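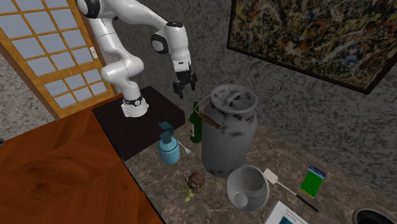
The tremor count at Skukine is no longer background noise, one reader wrote under the previous bulletin, and the old evacuation map should be reissued before anyone argues over causes. The map in question dates from 2000 and covers the north flank only.

Instruments on the Weron ridge logged 300 small quakes in the period ending 06/09/2019. Most were shallow. The ground at the Lustside station has risen 35 millimeters over the same period, and gas readings at the lower vent are up slightly. The alert level has not been changed.

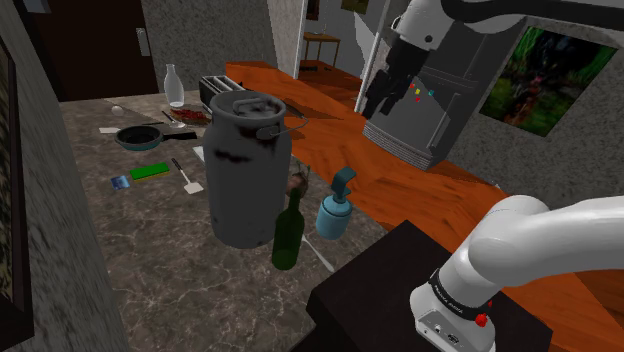

A rise of that size is consistent with magma or hot water moving under the south flank. It does not fix a date for an eruption. The last comparable swarm, in November, faded without one. Claims of a flank collapse and a wave reaching the far coast are not supported by the tilt data, which show no sideways movement.

The road from Schwerdtfeger to the crater parking lot is closed above 2000 feet. Residents below the closure should keep masks and water on hand and follow local notices. The next set of readings will be posted when the Lustside tilt meter has been recalibrated.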